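Handout 3, Grasp Planning. Read it before lab; Nelu Nistor will ask who did, and he can tell.

## Where the planner gets its ideas

The Stuklow planner takes a depth cloud, cuts it into blobs, and proposes grasps for each blob. A blob is whatever the segmenter says it is. On glazed ceramics the segmenter says a lot of strange things, mostly about highlights. A shiny curved wall comes back with holes in it, and the planner, ever the optimist, likes to put a finger through the hole.
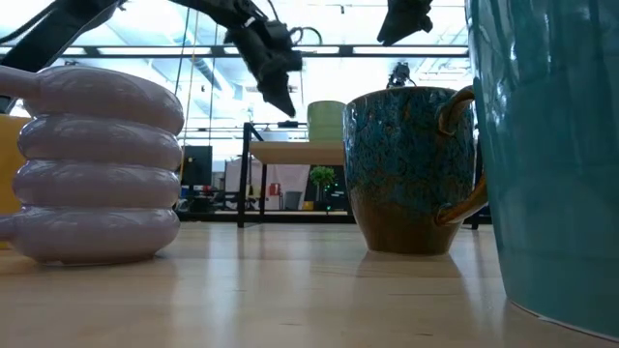 So filter before you segment. Throw away points with low confidence, fit the table plane, then drop everything within 3 mm of it. Reflections in the tabletop turn up as phantom objects below the plane, and last October one group spent an afternoon trying to pick one up.

## Scoring

Each candidate gets a score from two terms, clearance and finger alignment. The default weights were chosen by Slavica Stojanovska on a good day. Change them one at a time.

- Cap the list at 30 candidates. Our record without a cap is 337, all of them bad.
- Handles are thin. If your voxel size is too coarse, a mug becomes a vase and gets grasped like one.
- Put the other arm in the collision model, cables included. A cable is a soft obstacle right up until you pull on it.
- Wire stands vanish from the depth cloud at shallow angles. Add them by hand as boxes.
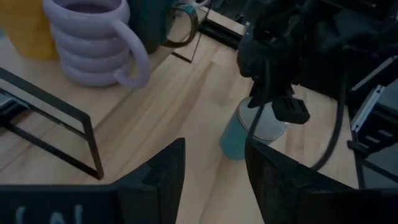 ## To hand in

1. Your config file, with comments a stranger could follow.
2. A log of one rejected grasp and the term that killed it.
3. A paragraph on why your top candidate beat the runner-up. "Higher score" has been tried.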